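Kundska shelf task: a fault in the contact filter

Posted in: simulation, grasping

Most of last week went into a fault in our shelf task, and since the cause sat in a part of the setup that I had signed off myself, I am writing it down before I forget the order of things.

The task is simple on paper. A two-armed robot works at a small wooden shelf with groceries on two levels, and the policy has to pick the item named in the instruction without hitting the shelf. The safety layer watches contact forces at the arms and stops the motion when a limit is passed. We run everything in simulation first. The same safety code then goes to the real cell in Stevby, so a fault in it is worth more attention than a missed grasp.

On Wednesday Signe Nyberg ran a batch of 73 episodes on the new build. The success rate looked normal. The force log did not. In 20 of the episodes the left gripper had pressed on the lower shelf board well past the limit, and no stop had been issued. The episodes were counted as successes because the can came off the shelf in the end.

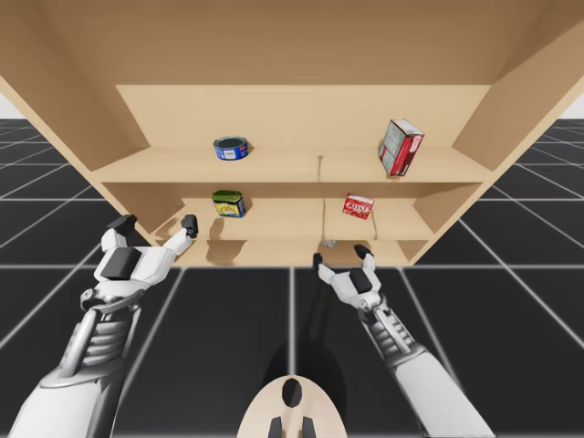 What the log showed

Force at the left wrist climbed over 3 control steps and stayed high. The raw contact list had the right entries: fingertip against board, with a sensible normal and depth. The filtered list, the one the safety layer reads, was empty for the same steps.

My first guess was the time step. I halved it, reran the bad seeds and got the same result. Folke Lunde suspected the collision mesh of the shelf, which had been rebuilt in May, so he swapped in the old one. No change there either, apart from slower runs.

Aranka Oláh found it by reading the filter, which I should have done first. Contacts are dropped if both bodies belong to the same group. This is there to suppress self-contact between neighboring links. The shelf had been given a group number by the scene loader, and the loader starts counting at zero. The left arm is group zero. The right arm is group one, so its contacts with the shelf passed through the filter and its stops worked as intended. All our regression tests for the stop function used the right arm.
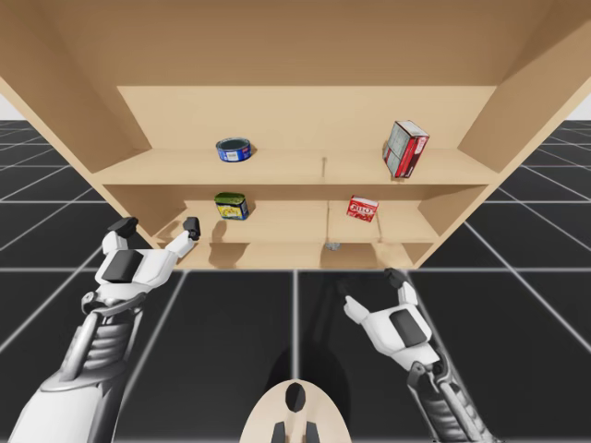 The fix is a few lines. Scene objects now get their numbers from a separate range, and the filter raises an error if a scene object shares a group with any robot link. I also changed the scoring so that an episode with a force over the limit fails, whether or not a stop was issued. The old rule let the safety layer grade its own work.

After the change I reran the full batch with the same seeds. The stop was issued in every episode that went over the limit. The success rate dropped, as expected, and the policy will need more training near the lower board.

Remaining items:

The stop tests now run on both arms. Aslak Kristiansen is adding a case where the two arms touch the shelf in the same step.

The Stevby cell loads its groups from a fixed file, and I have checked that the numbers there do not overlap. It stays at reduced speed until the new tests have run on it.

Older results from this scene should be treated as suspect for left-arm grasps. I have marked them in the results table and will rerun the ones we still cite.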